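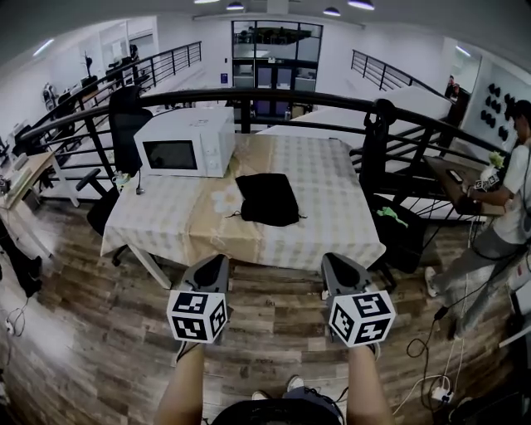 Jueves, once de la noche, y sigo con lo del router. Resumen rápido porque mañana madrugo.

Landness me subió la tarifa otra vez. Sin avisar, o avisando en un correo de esos que van directos a promociones. De 45 a 67 al mes. Mismo internet, misma velocidad (la que prometen, no la que llega). Llamo. Menú. Otro menú. Musiquita. Me atiende un chico muy amable que me dice que lo mío era una "promoción de bienvenida". Llevo seis años.

Total, que pido la baja. Y entonces aparece la penalización por permanencia — que yo no firmé, o eso creo, porque al cambiar el router en mayo por lo visto aceptas otra vez. Letra pequeña, página nueve. Rüdiger Strobel, que sabe de estas cosas, me dijo que reclamara por escrito y que pidiera la grabación de la llamada. Pedida. Aún nada. 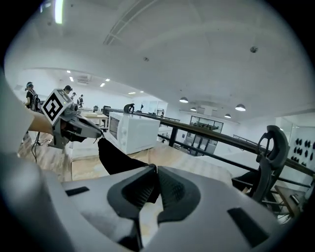 Pinza gris y, a la izquierda, el cubo blanco de la otra.

Sigo. Miré Clokow, que es más barata pero no llega a mi calle. Achari sí llega. Te ponen 1.000 megas en grande y luego preguntas por la subida y silencio. Tài Đàm la tiene en casa y dice que bien, menos por las noches. Yo solo estoy en casa por las noches.

De momento me quedo donde estoy hasta que contesten. Si alguien a conseguido quitarse la permanencia de un router, que me cuente cómo, porfa. Número de reclamación apuntado en la nevera. Ya actualizaré.

Compartir (3) · 8 comentarios

Entradas recientes
El fijo que nadie usa y todos pagamos
Portabilidad en Rarnham: segunda parte
Cobertura en el ascensor, ni soñarlo

Contacto · Volver arriba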